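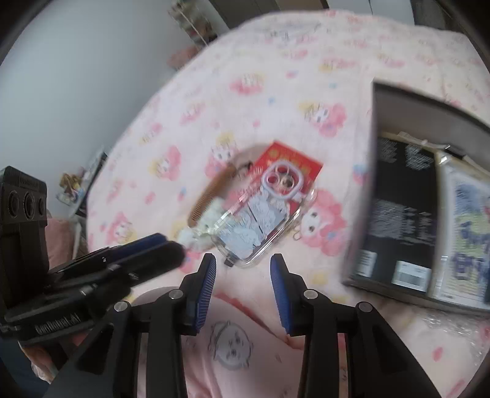
The Bustos gauge had been reading 6 millimeters high for as long as anyone at the Clirner reservoir had kept records, and Amr El Fassi had been sent to find out why.

He arrived in February with a level, a folding staff and a copy of the station log. The log began after the second raising of the dam. Each page had a column for the reading, a column for the correction and a column for remarks. The correction was always minus 6. The remarks were mostly about weather.

Shaimaa El Ouafi met him at the gatehouse with the key. She had run the station for eleven years and had entered the correction herself on most of those days.

"You take it off before you send the figure in," he said.

"Before I send it in, yes. The raw number stays in the book."

"Who told you to?"

"The man before me. It's on the card."

The card was screwed to the wall beside the stilling well. It said SUBTRACT 6 in capitals and was signed with an initial that could have been an R or a K. Under it hung the maintenance schedule for the float, the tape and the counterweight, all of which had been done on time.

He set up the level on the concrete apron and ran a line from the brass benchmark on the abutment to the index plate of the gauge. The distance was 131 meters with two turning points. He closed the loop back to the benchmark and the misclosure was under a millimeter, so he wrote it down and ran the loop again in the other direction. The index plate was where the drawings put it. The gauge was not high.

He went back inside and told her.

"Then the water is high," she said.

"The water can't be high. It's the thing we're measuring."

She filled the kettle and did not argue. The float moved a little in its well and the tape went over the wheel and came back.

In the afternoon he took the boat out to the old intake tower, 800 meters up the reservoir, where a second staff had been bolted to the masonry and then forgotten. It took him an hour to scrape it clean. The air was still and the surface was flat, and he read the staff ten times at one-minute intervals. He had brought its datum sheet from the archive at Tondach. The mean of the ten readings, reduced to datum, was 6 millimeters below the level at the dam.

He rowed back. A steady wind could pile water against a dam, but there was no wind. A current could hold a slope, but the outlet was shut and the inflow that day would not have filled a ditch. He worked through density, then temperature, then the attraction of the hill behind the abutment, and the last of these gave him a number with far too many zeros in front of it.

"What do they use the figure for?" Shaimaa asked. She had kept his tea under a saucer.

"Storage. They multiply by the area."

"And with the 6 left in?"

He did the sum on the back of the datum sheet. The surface was a third of a square kilometer at that level. It came to 2,000 cubic meters.

"That's water we have and don't report," she said.

"It's water we'd have if the whole surface stood as high as it does here. It doesn't. It's lower at the tower."

"So it's leaning on us."

He looked at the card on the wall. Whoever R or K was, he must have gone out to the tower with a scraper as well, and then come back and cut the brass screws to length.

The log had a line free for the day. Shaimaa wrote the raw reading, wrote minus 6 beside it and turned the book around so that he could fill in the remarks. He held the pen for a while. Then he wrote *2021-02-24, index checked, no adjustment made*, and underneath, in smaller letters, *calm*.

She locked the gatehouse behind them. On the way to the car he stopped at the parapet and looked along the surface toward the tower, with his eye down close to the stone, until she asked him whether he could see it.

"No," he said. "You wouldn't, at that distance."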